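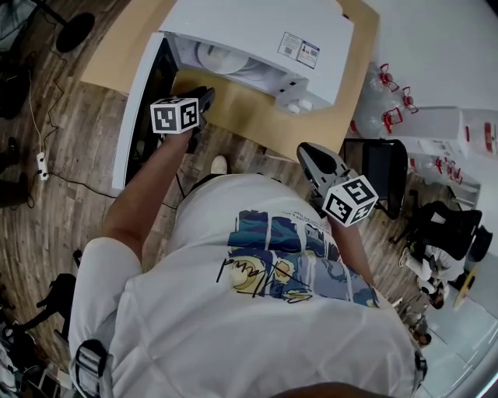
1/ Good evening to all who follow Grunside Women. Some news from our club before the season begins. It is a long thread, so please have patience with me.

2/ We have a new sponsor for the away shirts. It is Humo, the bakery on the corner by the bus station. Their name will be on the back, under the number. The front stays as it was last year.

3/ The home shirts are still with Jasimeck. They signed again in August for one more season. I am very thankful for this, it was not a sure thing in spring.

4/ Now the raffle. We printed 200 tickets and all of them are sold. The last ones went at the friendly match against Gough, at half-time, in heavy rain.

5/ The money goes to new goal nets and to the travel costs of the under-14 girls. They have three long away trips before winter, and the bus is expensive.

6/ First prize is two season tickets. Second prize is a signed ball. Third prize is a box of pastries from Humo, and I must say that many players asked if they can exchange the ball for this one.

7/ The draw is at 7 pm, after the open training. You do not need to be there to win. We will call the number you wrote on your ticket, so I hope your handwriting is better than mine.

8/ About the match with Gough: we lost 2-1, but the second half was much better. Our goal came from a corner, which we have practiced since July without any success until now.

9/ Many of you asked for the bus to the first away game. It has 35 seats and 30 are already taken. Write to me here if you want one of the last five. Children must come with an adult.

10/ The bus leaves from the car park behind the main stand at 9:30 am. Last season we waited for people and arrived during the warm-up. This year the driver will not wait.

11/ One correction. I wrote last week that the new scarves are green and white. They are green and yellow. I am sorry for the mistake, and thank you to the three people who told me.

12/ Scarves can be bought at the gate, only cash for now.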